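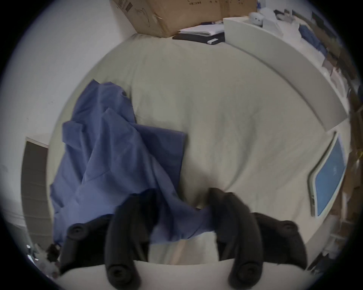 Household Textiles, Unit 6: Bedding and the People Who Buy It
Instructor: Yamila Fuentealba

Bring last unit's notes. Those who lost them may borrow Lacey Lightfoot's, which are better than mine.

Thread count

Thread count is the number of threads, both directions added together, in one square inch of cloth. It's an easy number to print on a package, so it gets printed very large. Some mills twist several thin yarns into one and then count each of them. The count soars. The sheet feels much the same, and in some cases worse.

For the exam, know the two weaves we covered:

Percale: one over, one under. Crisp, cool, wrinkles if you look at it.
Sateen: several over, one under. Smooth, a bit shiny, snags on toenails.

Students always ask which is better. It depends on whether you sleep hot and how you feel about toenails. 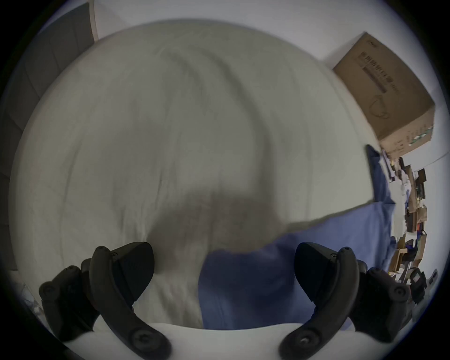
Fiber matters more than weave, and fiber length matters more than most labels let on. Short cotton fibers work loose and roll up into pills. Long ones stay put. Polyester is strong, so when a blend pills, the pills hang on for years like relatives.

Shrinkage

Cotton yarn is stretched during weaving and relaxes in the wash. Preshrunk cloth has done most of its relaxing already. "Most" is doing a lot of work in that sentence, as anyone who has wrestled a fitted sheet over the fourth corner can tell you.
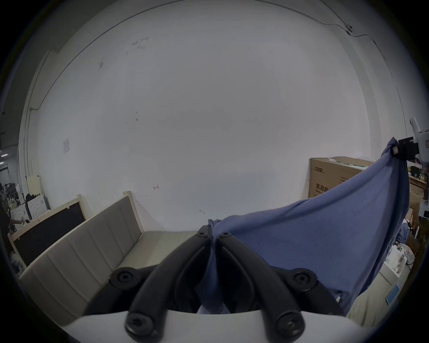
Fig. 2. Blue cloth, slightly wrinkled, held at two corners.

Knits behave differently from wovens. The loops give in every direction, which is lovely for comfort and terrible for measuring. Lay a knit flat and let it rest before you put a ruler near it. Pull it, and you'll get whatever answer you were hoping for.

Homework

Read the Wamthorpe packet, pages 4 to 25. Skip the poem.
Find two care labels at home that you have been ignoring. Copy them out and write a paragraph on what happened.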